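Appel à participants : journée de démonstration en manipulation bimanuelle

Astelano ouvre son atelier de manipulation le 19 novembre 2022 et recherche des participants extérieurs pour la partie pratique de la visite. L'appel s'adresse aux techniciens de maintenance, aux enseignants de filières techniques et aux étudiants en automatique ou en mécatronique. Aucune expérience préalable de la téléopération n'est exigée.

Objet de la journée

Le projet Gidgate porte sur la coordination de deux bras légers travaillant sur un même plan. La démonstration présente le poste en fonctionnement, puis laisse la commande aux participants pour des séquences courtes. Les relevés effectués pendant ces séquences serviront à comparer la prise en main par des opérateurs novices et par l'équipe interne. Le protocole a été établi en mai par Severin Danzer et n'a pas été modifié depuis, à l'exception de la durée des pauses.

Déroulement

L'accueil se fait dans le bâtiment Căpraru, entrée côté quai de livraison. Une présentation technique de 60 minutes est assurée par Lamduan Luangrath : architecture de commande, calibration, modes d'arrêt. Les participants passent ensuite au poste par groupes de 7 au maximum, chacun disposant de 10 minutes de commande effective. Les personnes en attente suivent les essais depuis la salle attenante, où Bogdan Voicu répond aux questions sur le câblage et l'alimentation.

Le poste est une cellule à parois claires. Les deux bras sont fixés sur des profilés d'aluminium à l'avant du plan de travail et interviennent de part et d'autre d'un panneau brun encadré.

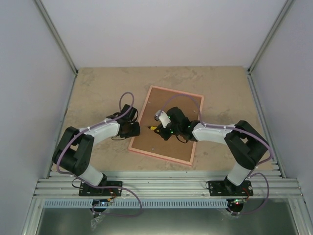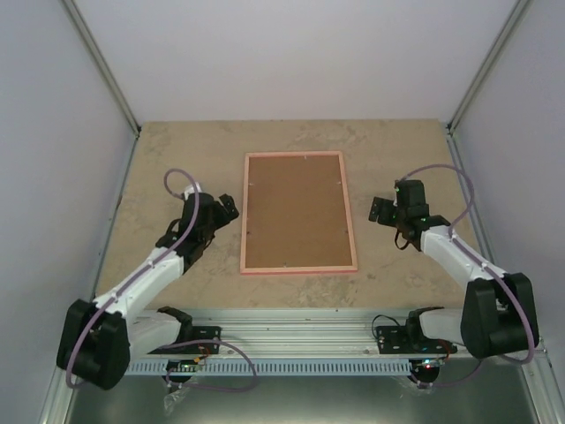
La commande s'effectue assis, à deux mains. Les consignes sont données oralement en français ; une version écrite en anglais est disponible sur demande. Toute séquence peut être interrompue par le participant ou par l'encadrant — l'interruption n'entraîne pas l'exclusion de la session, et l'essai est simplement noté comme incomplet.

Profil recherché

— être âgé de 18 ans révolus à la date de la visite ;
— disposer de l'usage des deux mains et d'une vision normale ou corrigée ;
— ne pas avoir participé aux essais Fetance du printemps, dont le protocole est trop proche ;
— accepter l'enregistrement des trajectoires et des durées d'exécution.

La latéralité est à préciser dans la candidature. Les gauchers sont peu représentés dans les relevés existants et leurs candidatures seront examinées en premier.

Indemnisation et conditions matérielles

Une indemnité forfaitaire de 240 lei est versée par virement dans le mois qui suit, sur présentation d'un relevé d'identité bancaire. Les frais de transport ne sont pas remboursés. Le déjeuner est fourni ; signaler les régimes particuliers à l'inscription. Les chaussures fermées sont obligatoires dans l'atelier, les cheveux longs doivent être attachés et les bagues retirées avant le passage au poste. Les photographies personnelles sont autorisées dans la salle attenante uniquement.

Données

Les relevés sont conservés sous un numéro de participant. La table de correspondance est tenue par Ruxandra Văduva et détruite à la clôture de l'étude. Un participant peut demander le retrait de ses données jusqu'à cette clôture, sans justification.

Candidature

Envoyer un message comportant nom, formation ou fonction actuelle, latéralité et langue de travail à Nelu Văduva, par le formulaire de contact d'Astelano, avec la mention « Gidgate — visite » en objet. Les candidatures incomplètes ne sont pas relancées. Une confirmation est adressée aux personnes retenues avec le plan d'accès et le formulaire de consentement, à rapporter signé le jour même. Les établissements souhaitant inscrire un groupe doivent désigner un interlocuteur unique et joindre la liste nominative des participants.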